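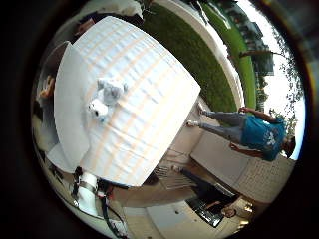
Washing striped cloth and plush toys together?
Posted by Pladberg23
I sew for a small play in Larkville. Our striped cloth smells musty after storage. Can I wash it with the toys?

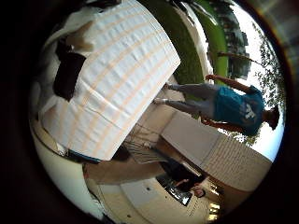 Replies

skinasel_home
Wash the cloth alone first, at 30 or less – peach dye can move to white fur. Read the tag of each toy.
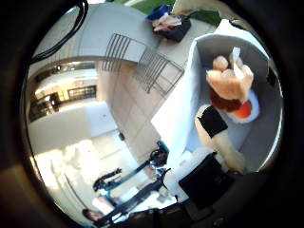

Tan plush with its tag standing up

Entili26
I always put everything together, no problem. For long fur, like a costume head, I only use a damp sponge and then a soft brush. Drying takes me 21 hours.

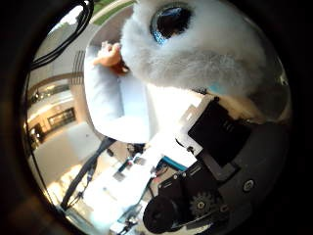
White costume head with long fur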